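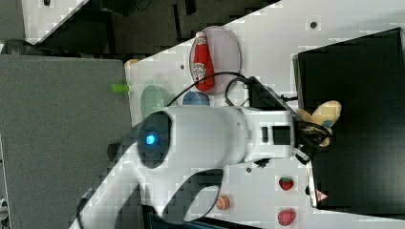

Clearing a Small Table: What Order Do People Want?
Project report, Household Studies
December 1, 2018

1. Introduction

Our project looked at a small job that every household does, clearing the table after a meal. The question came from the shared kitchen at Arkis, the student residence where two of us live. Dishes there often sit on the table for hours, and the usual complaint is that the condiments get left out along with them. We wanted to find out whether the kind of items on a table changes how people go about clearing it, and whether a simple rule would make the job faster.

We planned the work in March and changed the plan twice. The first version had full place settings with silverware and glasses. That was too much to set up again and again, so we cut it down to dishes and one condiment bottle.

2. Materials

The table has a white top. The main set was kept small:

- an oval plate, pale pinkish lavender, with a thin darker rim
- a blue bowl
- a translucent dish in pale green
- a red ketchup bottle with a white cap

The plate is the largest of the three dishes. We chose pieces in different colors so that notes could say "blue" or "green" and be understood. In the starting layout the dishes are grouped loosely, with the bowl and the green dish near the plate, and the bottle lies on the left side of the plate.

The bottle was placed lying down on purpose. In the Arkis kitchen, a bottle left on a plate was one of the things people said they found annoying, because the plate can't be stacked until the bottle is moved. We wanted that problem in every trial.

3. Method

We ran 200 trials in two blocks of 100. In the first block there was no rule and the items could be cleared in any order. In the second block the bottle had to be moved first, then the bowl and the green dish, then the plate. A trial ended when the dishes were in the sink tub and the bottle was on the shelf.

Timing started when the first item was touched. Between trials the layout was put back from a sketch taped to the wall. The sketch was redrawn once after the first one got splashed.

We also gave a short survey to residents of Arkis and of Ceson, the building across the parking lot. We got 32 forms back and used 31. The other one was blank on the second page.

4. Results

The median time was 32 seconds without the rule and 31 seconds with it. This is a small difference and we do not claim it means much. Handling was easier to compare. Without the rule, the bottle was sometimes moved twice - once off the plate onto the table, and again to the shelf. With the rule it went straight to the shelf.

The dishes made less difference than we expected. Our notes mention the bowl mostly when someone tried to stack it on the plate before the bottle was gone.

In the survey, most people said they clear whatever is closest to them. Several wrote that food containers should go back first and dishes second. A few said they never thought about it.

5. Problems

The layout was not exactly the same each time. A bottle on its side on a plate can roll a little, and we did not measure its angle. The trials were also done by the same few people, who got faster with practice, and the rule block came second. If we did this again we would mix the two blocks.

The shelf we used, a Prudumar wall unit, was replaced with a lower one partway through the second block. We kept those trials in.

6. Next steps

The Were course group has asked to use our layout sketch for its own project on shared kitchens. We would like to repeat the trials with two bottles, and with a cup added to the dishes.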